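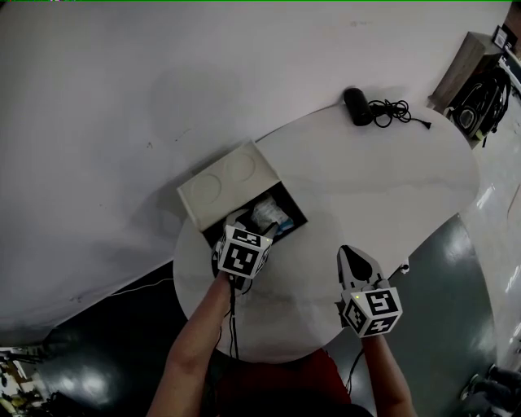
Grasen vs. Mendance: hand-held gripper comparison, tabletop set

README, second revision. The first revision claimed the two grippers were interchangeable. It has been withdrawn.

What's in the folder

200 recordings of one person using two hand-held grippers at a table, split evenly between the Grasen fingers and the Mendance fingers. Each recording has video from a head camera, finger opening for both hands, and the pose of each gripper worked out from the marker cube it carries. Everything is stored at 37 samples per second, a number we inherited from the Felo logger and have stopped arguing with.

Tasks

box_reach: put one gripper into an open box and bring something out. Contents vary. Plastic bags are over-represented and we regret every one of them.
cord_move: shift a loose cord from one side of the table to the other. The cord has opinions.
two_hand_lid: one gripper steadies the box, the other closes the lid.

What we found

Grasen fingers are softer and forgive bad aim. They also fold when pushed against the side of a box, then spring back in a way that looks like a grasp in the opening signal. Check the video before you believe it.

Mendance fingers go exactly where you put them, including where you shouldn't have. Better on cords, worse on bags, very good at shoving a lid off the table.

Operators preferred whichever pair they had used first.

Known problems

Marker poses drop out when a cube goes inside the box or turns edge-on. Gaps are left as gaps. Please don't fill them with a spline and write to us about the accuracy.
Cables tug on the wrist in long reaches. Treat small forearm twists with suspicion.
Shiny floors confuse the exposure. Early Grasen recordings are the worst.
Labels marked "success" in box_reach were entered by the person holding the grippers. Draw your own conclusions.

Loading

Use the Aliyu reader, version 2 or later. Version 1 opens the files happily and swaps left and right. The preview server runs on port 3000.

Research use only. Bug reports are welcome if they name the recording.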